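Simside-neighbors mailing list
Subject: Re: Re: The long table in the shared room (and the potluck)

On an evening in October, a neighbor on Plorby Lane wrote:

> I measured it twice and it is too big. We could seat the whole
> building at the old folding tables and still get to the window.
> I move we sell it and buy 4 small ones before the potluck.
> Also, who has the key to the Bangash side door? I have asked
> before.

I have the key. I have always had the key. I answered this in the spring, in a message with the subject line "I have the key," which I now see was too subtle.

On the table, I'd like to speak up for the other side. My last place had 9 small tables in the common room and what happened was that the same people sat at the same ones for six years. The bridge people had the one by the radiator. The couple who weren't speaking to the bridge people had the one by the door, where they could leave in a marked manner. I ate a lot of potato salad standing up.

A big table has its faults. You can't hear the far end, so you spend the evening agreeing with things. The serving spoon travels away from you and comes back in another casserole. But people do end up next to somebody they didn't pick, and that is how I met the only person in this building who owns a pipe wrench.

Before anybody sells anything, take a look at a big white table in an open room:

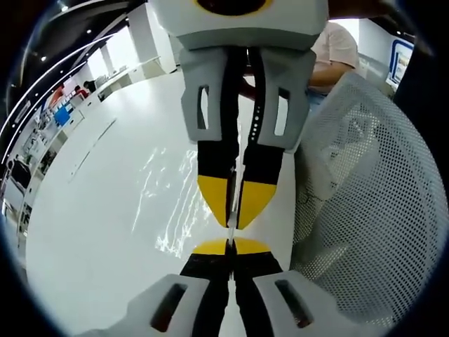
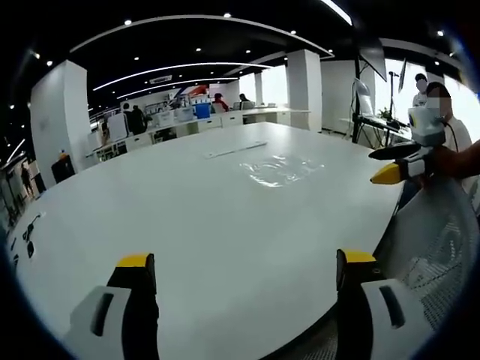
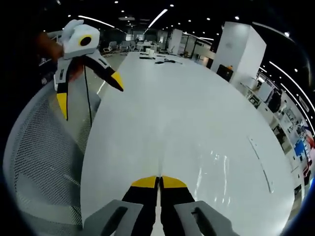
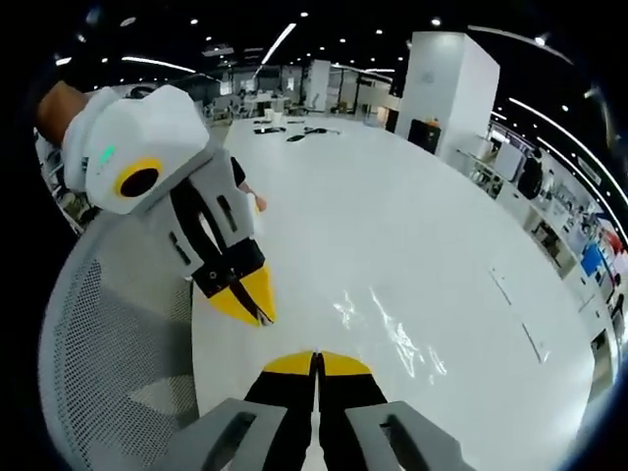
My other point is money. The Stivik tables in the catalog are $110 each before delivery, and delivery is to the curb. Four of those and we've spent $440 to own furniture that wobbles. The repair fund stands at $872, which sounds like plenty until you remember the gutter over the bike rack, and I do remember it, as it empties onto me every morning.

As for selling ours, I looked at what people are getting for used tables that size, and the going rate seems to be "free, you haul." Hauling means the stairs. I was there when it came up the stairs. There is still a mark on the second landing at the height of my hip, and something similar on my hip.

So my counter-offer is as follows. We keep the table through the winter. We push it three feet toward the kitchen, which gets you your window back. If people still hate it in March I will help carry it down, and I will complain only as far as the first landing.

For the potluck itself: doors open at 6 p.m., food by 6:30, and please put your name on the bottom of your dish and not on the lid. Lids wander. I have had three blue ones in my cupboard for a year and would like to see them reunited with their families. We are heavy on desserts again, so if your last name starts with anything from A to M, consider a vegetable. Beans count. Last year's Jell-O with the carrots in it was ruled a vegetable by a narrow vote and I don't want to reopen that.

Side door will be unlocked from 5:30. By me, with the key.

Third floor, left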